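# Allisholm Blackout Cloth, heavy weight

Plain black fabric for anyone who wants a calm, dark background in a small room. We love this stuff!
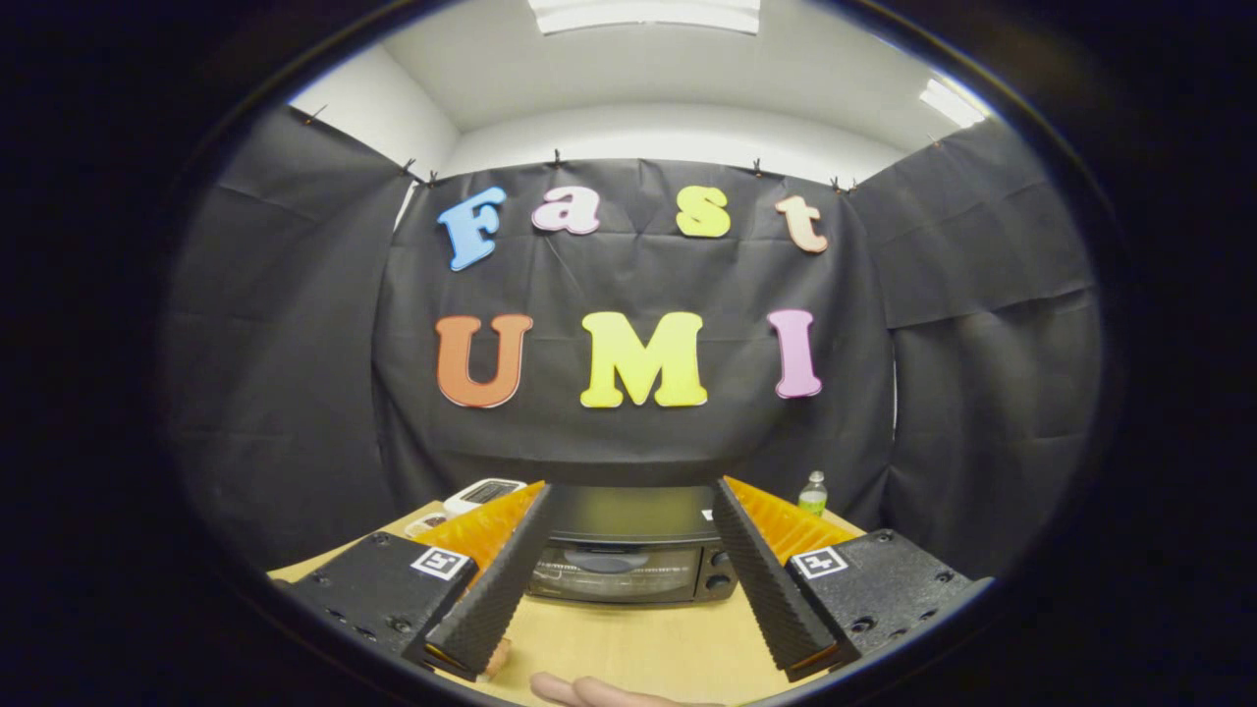 Macarena Domínguez wrote to ask whether it can go through a home washing machine, and how much it shrinks if you do. It can! Wash cold, skip the softener, hang it up damp. Our test piece lost 4 inches in length over 103 inches, and all of it in the first wash, so wash before you hem.

The heavy weight is a new weave for us (the mill at Brurkwood switched looms in January) and it's a real step up. It has a flat finish with hardly any shine under ceiling lights, it takes pins and safety clips without running, and you can cut it with ordinary kitchen scissors.

**Sizes**

- Single panel: 4 x 9 feet
- Wide panel: 9 x 9 feet
- Off the roll: up to 19 yards in one piece

Every panel has a rod pocket along the top. Cloth off the roll comes unfinished.

It ships folded, so expect creases. A garment steamer on low gets most of them out, and a few days of hanging helps too. Please keep irons away from it, the coating on the back can't take the heat.

Swatches are free. Write to Wiroj Wiriya at the Allisholm desk and he'll mail you one of each weight.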